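The arm is the cheap part

Every August I am sent somebody else's equipment budget and asked whether it looks sensible. It never looks sensible, but it always looks tidy, and the two get confused by people who have to sign things. The top line is a robot arm, priced to the penny by a supplier with a nice logo. Under it sits a gripper. Under that is a line called "sundries", which has been given whatever was left when the other two had finished eating.

I have been writing those budgets, and then living inside them, for long enough to have developed a view, and my view is that you should write the sundries line first.

Let me explain what goes in it. The arm will arrive on a pallet. Somebody must take it off the pallet, and the somebody will need a hoist, or a friend with a hoist. It will want to be bolted to something that doesn't wobble, and you will discover that everything in your building wobbles. It will want a power supply of a kind that is fitted in every room except the one you were given. Its controller will be a cabinet the size of a small fridge, with a fan, and the people who sit next to it will form opinions about the fan. Then there are the cables. A robot is sold as a machine with cables attached, but after a few months on the job it is fairer to think of it as a large quantity of cable with a machine somewhere in the middle.

Liesbeth Coppens, who ran purchasing at Predholm when I was there, used to send back any request in which the cable budget was lower than the biscuit budget. I thought this was a joke until she sent mine back.

The second thing wrong with the tidy budget is that it has no past tense. It assumes that on the morning after delivery the thing will be working, and that it will go on working at the same rate until written off. I have yet to meet this robot. The ones I have met spend their first season being introduced to the furniture. You learn where the arm can't reach, and you move the bin. You learn that the bin now slides when it is nudged, and you clamp it. The clamp is in the way of the gripper on one side, so you turn the whole arrangement round, and now the light is wrong. None of this is anyone's fault and all of it is work, done by people whose wages were left out of the proposal on the grounds that they were being paid already.

Karim Morsy, a patient engineer with whom I shared an office at Predholm, kept a tally of his hours on our first picking cell. He split them into hours spent on what the grant said he was doing and hours spent on what he called housework. I won't give the ratio. He showed it to the finance office once, and they asked him whether he could do the housework faster.

Which brings me to toys.

If you want a machine to learn to pick up things it hasn't met before, you must supply it with things, and lots of them, and they must be unlike each other. You can't do this from an engineering catalogue. Engineering catalogues are full of objects that resemble one another as closely as possible, which is the point of engineering. So you send someone to a toy shop, or a jumble sale, with cash. When they come back you have the finest test set money can buy and a handful of receipts that no accounting system on earth is willing to digest.

I have seen a baby doll booked as "test article, deformable". I have seen plush animals go through as packaging. The Badawi purchasing portal, which we all used and which I understand is still going, had a drop-down menu with separate entries for three grades of lubricant and nothing that could be stretched to cover a toy car. Mohcine Slaoui, who did most of our shopping, filed his under "vehicles", and was then asked for proof of insurance. He supplied some.

The sum involved that year was 1,721 in the local currency, over the whole programme. It generated more correspondence than the arm did. The arm had gone through on two signatures, one of them from a man who was on holiday.

I don't tell this story to be rude about finance offices, or only a bit. They ask about the small things because the small things are the ones they can picture. Everyone knows what a doll costs. Hardly anyone outside the trade knows what a six-axis arm ought to cost, so the number goes by like a lorry in the night. The result is that the questions land where the money isn't, and the people who do the work learn to hide the very items that make the work possible. They buy the good clamps out of their own pockets. They use tape.

I am in favour of tape, incidentally. I have heard visitors be sniffy about it, having come to see the future and been shown a table with bits stuck to it. But a strip of coloured tape on a tabletop will tell you where the bin was yesterday, and I have known measuring equipment with its own maintenance contract that couldn't do as much. Merike Strazds, now at Stikari, marks everything she owns with it. She once told a delegation that it was a registration system, and they wrote that down.

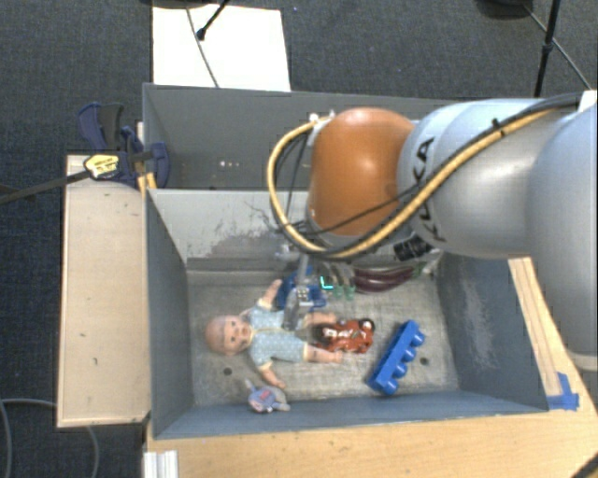

A picking job of this sort is also very hard on its surroundings, and that ought to be in the budget too. Metal fingers go down into a bin, over and over, and not always where they were meant to. Paint comes off. Floors of bins get scratched, walls get scuffed, and toys lose limbs and have to be retired. You will want spare bins, bought at the same time from the same place, because in a year's time the supplier will have changed the shape by the width of a thumb and your software will have feelings about it. You will want spare fingers for the gripper. You will want a second and third copy of any object you have grown fond of, for the same reason that parents of small children buy the important rabbit twice.

The usual reply, when I say this, is that it can all be dealt with as it comes up. I have some sympathy. A budget that listed every bracket would be unreadable, and whoever read it would conclude that we didn't know what we were doing, which in the first year is true. Nawal Mahrous put the opposite case to me rather well over lunch at Narnier. She said that if you write down what a robot project really needs, you won't get a robot. You get the arm by asking for the arm. Once it is in the building, it is large and expensive and visibly doing nothing, and the embarrassment releases more money than honesty would have.

She is probably right about how it works. She has more robots than I do. But I would point out that the embarrassment takes up to a year to ripen, and that in the meantime you are paying people to stand beside a very good machine and wait for a box of bolts. The arm loses value whether or not it moves. So, in their own way, do the people, who came to do something interesting and find themselves composing paragraphs about whether a plush toy is a consumable or an asset. (It is a consumable. I have this in writing and will share it on request.)

What I would like is dull. I would like the form turned upside down, so that the first page asks what the machine will be picking up, where that will be bought, what it will sit in, what will hold the container still, who will put everything back when the machine has finished throwing it about, and how many hours a week that person has free. The price of the arm could go on the last page, in smaller type. If the first page is blank, the last page isn't read.

I would also like a line marked "toys". It doesn't have to be a big one. I suggested it to the Badawi people, who were polite, and who have since added a fourth grade of lubricant.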